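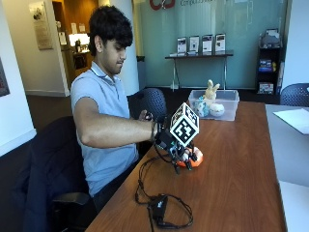
Why Does Everyone Leave the Quiet Carriage?
Project report by Nia Jenkins and Idris Meredith
Supervisor: Mererid Mathias

1. Background

The Trelden line runs a train with one quiet carriage, marked by a purple sticker on the door and by very little else. We both commute on it. Nia had a theory that people sit there by accident and Idris had a theory that people sit there in order to be annoyed. A project was due, so we tested both.

2. Method

We rode the 7.32 through most of February and handed out a one-page questionnaire between Trurier and Trelden. Questions covered age, purpose of journey, whether the passenger knew which carriage this was, and what they would do about a phone call. We got 161 forms back. One had been used to wrap chewing gum and was still perfectly legible, so we kept it.

Our first draft ran to two pages. The train did not run for long enough.

3. Results

Most passengers did not know they were in the quiet carriage. Of those who did, the commonest reason for choosing it was that it stops nearest the stairs. Only 7 people said they wanted quiet, and one of those was on the phone when she filled it in.

Asked what they would do about a loud call, passengers overwhelmingly ticked "look at them". "Speak to the guard" came last. We met the guard twice and he seemed content with this.

4. Problems

Handing out questionnaires in a quiet carriage involves talking in a quiet carriage. We were shushed, and recorded it under "other". Our sample also leaves out anybody asleep, who may well be the people the carriage is for.

5. Further work

A bigger sticker should be tried first. We would also like to compare the evening service, if somebody else will do the evenings.

Handed in Wed 12 June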